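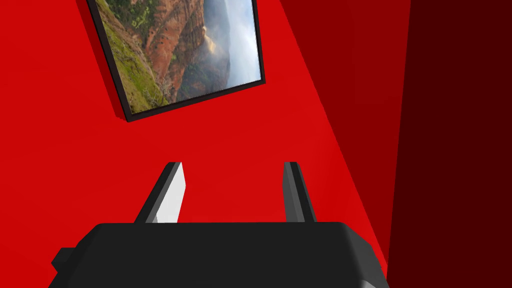
The most useful thing our workshop bought last year was a second-hand desk, and I'm only half joking. We'd set aside the money for a robot arm, we'd cleared a bay by the roller door, and then somebody put a screen on that desk, loaded up a simulator and spent a fortnight driving an arm that didn't exist through rooms that didn't exist either. By the end of it our shopping list had changed almost completely. What fun it was, too!

I should explain how we got there. Mirnarach is a small place, 15 of us under one roof in Onton, packing and finishing parts for bigger firms. We had wanted an arm for years. The quote that finally tempted us came from Kobori, and the arm itself was well within reach. It was everything else on the page that made us sit down: the stand, the guarding, the cabling, the spare fingers, the training days. The gripper alone was £2,470, and we had been planning to buy two.

So we asked for a delay and tried the job on screen first. Zeranwood, the software we settled on, lets you build a room, drop in an arm and look out from just behind the gripper. I'd expected something grey and dull. You can paint the walls, hang a landscape on them, change the light, and then change it all again before lunch. There's a good reason for the decorating, because a camera that copes with one plain background may go to pieces in front of another, but I'll admit we enjoyed it for its own sake.

And you learn so much about money that way. Our first surprise was reach. We had priced the longer arm, sure that we'd need it for the back of the bench, and on screen the shorter one managed every pick once we moved the stand closer to the conveyor. The second was the gripper. A pair of flat fingers handled 9 of our trays without any changes at all, so the second gripper came off the order — along with a tool changer I'd been rather looking forward to.

The savings didn't all stay saved. Some of them went on lighting, which hadn't been in the budget, and some on a proper computer, as the old one sounded like a hairdryer whenever we added shadows. We also put aside more for training than Kobori had suggested. People who had played with the simulator came up with far better questions, and better questions take longer to answer.

Would I trust it for everything? No. Cardboard is the weak spot. Ours sags, it tears at the flaps, and the version on screen was always crisp and well behaved. Cables were another one: we forgot to model them, and paid for a longer set in December. If you're planning something similar, keep a bit back for whatever the pretend room leaves out.

The real arm is bolted down now, nine paces from the kettle. The walls by the roller door are still magnolia, though there's a tin of red in the store cupboard and a growing number of us who'd like to open it.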